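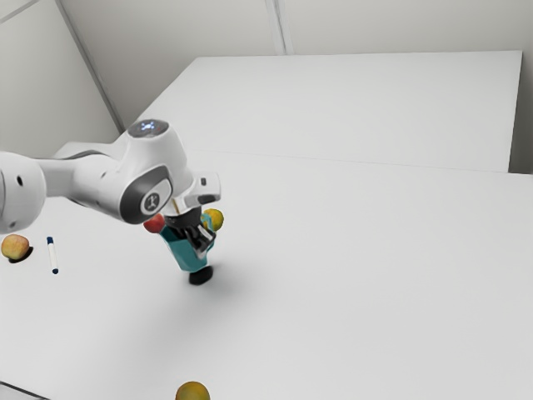

When does the reissue of Evaristo Marras's first album come out?

Cendel Records will release it in April, on vinyl and as a download.

The album, Loltitia, was recorded over 2 nights in a community hall and first sold from the stage at country shows. Only 100 copies were pressed, and most went to people who already knew the songs from the dance circuit. Marras played guitar and sang, with pedal steel, fiddle and stand-up bass behind him.

The new edition has been remastered from the original tapes, which were stored at the Bianchini studio after the first label, Zudari, closed. Two waltzes left off the first pressing for lack of room have been added to the second side. The running order is otherwise the same. Cendel is pressing 2000 copies, and the sleeve keeps the old lettering in its original colours.

Marras has not made a country record in almost 20 years. He will play the album in full at a launch show the same month, with the doors opening at 7 p.m. and a local string band on first. The label said tickets will be sold at the door only. Pre-orders for the record are open now through Cendel's mail-order catalogue.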